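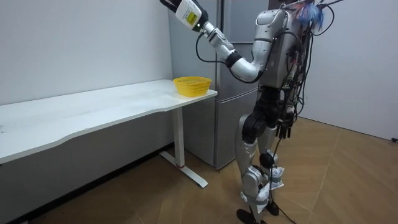 The fridge end of the desk.

I have been told three times this winter that I should be batch cooking. First by my sister, then by a magazine at the dentist, then by Morven Cairns, who sits across from me at work and eats the same gray lentils out of the same tub every day of the week and claims to love it. So I gave in and tried it, and I have some complaints.

The pitch goes like this. You give up one afternoon, you cook everything, and the rest of the week you walk in the door and eat like a person with staff. You save money. You waste less. You stop ordering noodles at nine at night. I do order noodles at nine at night, so they had me there.

What the pitch leaves out is that the afternoon has to come from somewhere. Mine came out of Sunday, and it took 4 hours if you include the shopping, which the meal prep people never do. They start the clock when the onions are already chopped. I read one plan, by a woman who calls her method the Rerden Reset, where step one was "have your roasted vegetables ready." Ready from when? Who roasted them?

Then there are the containers. My old ones had lids from some other family of containers, so I bought a set of Clatemex ones, glass, very handsome, and they weigh as much as a small dog when full. They stack fine in the store. In my refrigerator they stack fine too, as long as you never want the one at the bottom. By Tuesday I was lifting out three dinners to get at the milk.

And the food. I made a chicken and rice thing, a bean chili and a tray of sweet potatoes. Sunday night the chicken was very good. Monday it was good. By Wednesday the rice had turned into something you could tile a bathroom with, and the chicken tasted like the inside of the fridge. I know, I know, add a splash of water before you reheat it. I added a splash of water. Now it was damp tile.

Lakmal Sikder (hi, Lakmal) wrote to me after my last grumpy post to say that I should freeze half of everything, and that his chili lasts him until the next football season. I believe him. I also remember the soup I put in my own freezer in September with no label on it, which I thawed last week and which was gravy. I ate it anyway, with bread. It was okay.

The money part I wanted to be fair about, so I kept the receipts. It did come out cheaper than my normal week, but my normal week is embarrassing, and I threw away 2 full portions on Friday that I couldn't face. Nobody's spreadsheet has a row for food you can't face. I also bought a jar of smoked paprika for one teaspoon of it, and if past form is any guide that jar will move house with me.

I will give them the chili. Chili on day four was better than chili on day one, and coming home in the rain to a bowl that only needed heating was a real pleasure — I'm not made of stone. The sweet potatoes were fine cold in a sandwich with some of the hot pickle from Munshi, the little grocery on the corner, though I suspect a shoe would be fine with that pickle.

So where I have ended up is this: one big pot of something wet, made on whatever night I happen to be in a decent mood, and eggs the rest of the time. My sister says this is just called cooking. Morven says I didn't give it long enough and that it takes a month to get used to. I looked at the lentils while she was saying it.

If anyone has a way to keep rice past Tuesday, the comments are open. Please don't send me to another video. I watched one last night that ran longer than it takes to make an omelet, and the man in it hadn't turned the stove on yet.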